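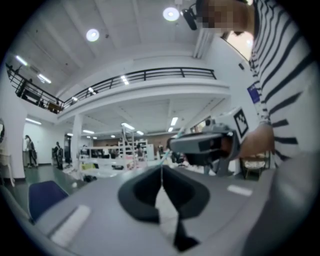
Figure 1. Two hand-held grippers and a striped shirt.

Reading the Bus Timetable at Trellbridge
Project report, Information Design module
Yamuna Kotian
Supervisor: Geert Van der Linden

1. Background

The 17 bus runs from Trellbridge to Landry by way of the hospital. At most stops the only printed information is a single sheet behind plastic, which lists every departure for weekdays, Saturdays and Sundays in one table. Exceptions are marked with small letters, and the letters are explained in a block of text at the bottom.

I use this bus myself and have misread the sheet more than once. The letter H means the bus does not run on school holidays, but on the sheet it sits beside the departure time in the same size of type as the letter S, which means Saturdays only. The aim of the project was to find out whether other riders have trouble with the same parts of the sheet, and whether a new layout using the same information would be easier to read.

I did not look at routes, fares or how often the bus runs. Those are set by the operator and were outside the module.

2. The two layouts

Layout A was the existing sheet, retyped so that both versions would be printed on the same paper with the same ink. Departure times run across the page and the stops run down the left side.

Layout B was my redesign. It shows one stop only, with the hours down the left and the minutes past each hour to the right. Weekdays, Saturdays and Sundays each get their own column. Letter codes were dropped. A bus that does not run on school holidays is printed in a gray box, with the words "not in school holidays" in the column heading.

I made three drafts of Layout B. The first used color, and it was hard to read under the yellow light in the Landry shelter in the evening. The second was black and white but put the holiday buses in italics, which people did not notice. The third draft is the one I tested. Geert Van der Linden suggested moving the route number to the top right corner, where a person holding the page usually looks when turning it over. I tried that and put it back on the left.

3. Method

Testing took place in August at the community room in Landry. There were 17 participants, all adults who had taken a bus in the past year. Six of them used the 17 bus regularly. Each person was given both layouts, and half of the group started with Layout B so that practice would not favor one version. With an odd number of people the split was nine and eight.

Each person answered the same set of tasks out loud, for example finding the last weekday bus to the hospital, or the first bus after 9 a.m. during a school holiday. I wrote down the answer and the time taken with a phone stopwatch. Sessions were planned for 45 minutes including a short talk at the end. A few were shorter.
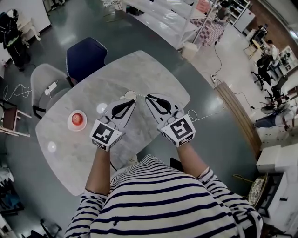 Did regular riders do better than people who were new to the route?
Regular riders were faster with Layout A on the weekday tasks, but they made the same mistakes as everyone else on the school holiday tasks.

4. Results

Most people found weekday times correctly on both layouts. The difference showed up in the holiday tasks. With Layout A the usual error was to give the time of a bus marked H without checking the note at the bottom. Two people read the note and then applied it the wrong way around. With Layout B the same task was answered correctly by nearly everyone, and the typical answer came some 40 seconds sooner.

Layout B was worse in one respect. It shows a single stop, so a rider who wants to know when the bus reaches the hospital has to look elsewhere. Several people asked for this. One said she would rather have the old sheet for that reason alone, even though she had gotten two answers wrong with it.

5. Limits

The group was small and I recruited it from a notice in the library and one at the bakery. Nobody under 18 took part. Testing was done sitting down indoors, and reading a sheet at a stop in the rain is a different job. I was also the designer of one of the layouts, and people may have been kinder to it for that reason.

6. Next steps

A fourth draft will add a narrow strip under the table with travel times to the main stops. I would like to test it at the stop outside the hospital, early in the morning, with the sheet mounted at its normal height.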